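How to Sort the Table of Half-Used Bottles

Every home and every shared workroom has a surface where bottles go to lie down. Ours is a long wooden table, and by May it usually holds the shampoo someone bought in the giant size, a tube of something from a hotel, a few packets of unknown allegiance, and a lid that fits none of them. I clear it twice a year. The method below takes an afternoon if you answer your phone and an hour if you don't.

What you need

A table you can see all of
Two or three baskets, preferably in different colors
One bin with a lid
A damp cloth and a dry one
Masking tape and a marker
A trash bag, held open by a chair

I used to buy organizers. I owned a Drandlow carousel with 4 tiers, which spun beautifully and flung a bottle of conditioner into the bathtub every time I wanted the toothpaste. Plastic mesh baskets cost less and stay where you put them. They also let drips out through the sides, so put something under them if you love your shelf.

Step 1. Bring everything to one place

Empty the cabinet, the windowsill, the gym bag and the ledge of the tub. Don't sort as you go. People who sort as they go end up sitting on the edge of the bath reading the back of a sunscreen.

Step 2. Lay the bottles on their sides

I learned this from Armindo Valente, who ran the supply room where I had my first job and who regarded a standing bottle as an accident with an appointment. Check that each cap is tight, then lay the bottle down. You can read the labels without picking anything up, and you find out right away which caps leak. Better on a table you're about to wipe than in a drawer with your good towels.

Put twins next to each other. You will have twins. Most of us buy the second bottle while the first is hiding behind the bleach. 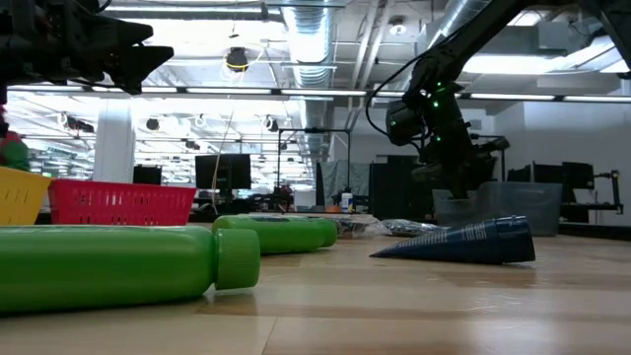 Once the twins are paired, decide which one is in use. Mark it with a strip of tape that says OPEN, in letters large enough for a person with soap in their eyes. The other goes into storage and stays there until the first is finished. I realize this is an enormous thing to ask of a household. Ask anyway.

Step 3. Deal with the tubes

Tubes are harder to judge than bottles because they look full until the day they aren't. Press gently from the flat end and work toward the opening. If you get a decent amount, it stays. If you get a noise, it goes.

Step 4. Face the packets

Packets and sachets slide under everything, so give them their own pile near the middle of the table. Throw out any that are torn, sticky or impossible to identify. My own pile once included a Plultent stain remover sample that I had moved between three apartments, waiting for a stain worthy of it. Use the sample. Your shirt isn't going to get any more important.

Step 5. Assign the baskets

One basket for things used every day, one for things used now and then. If you have a third, it can hold travel sizes. Choose the colors before you start filling and tell the people you live with, or you'll be explaining the system through a bathroom door.

Spare bottles and anything still sealed go in the lidded bin. A see-through bin is best — you can check for a spare without opening it, and you may even do so before going to the store.

Big bottles don't have to go in a basket. If one sticks out over the rim, it'll tip the whole thing the first time someone reaches past it. Give it a spot on the shelf and let it be big.

Step 6. Wipe, then put away

Wipe each bottle with the damp cloth, paying attention to the ridges of the cap, where old soap sets like grout. Dry it. Then wipe the table along the grain.

Carry the baskets to the cabinet one at a time. I once took 2 together, with the bin balanced on top, and the bottle that got away rolled under the radiator. It's a Floltard bath foam, pine scented, and I can still smell it when the heat comes on.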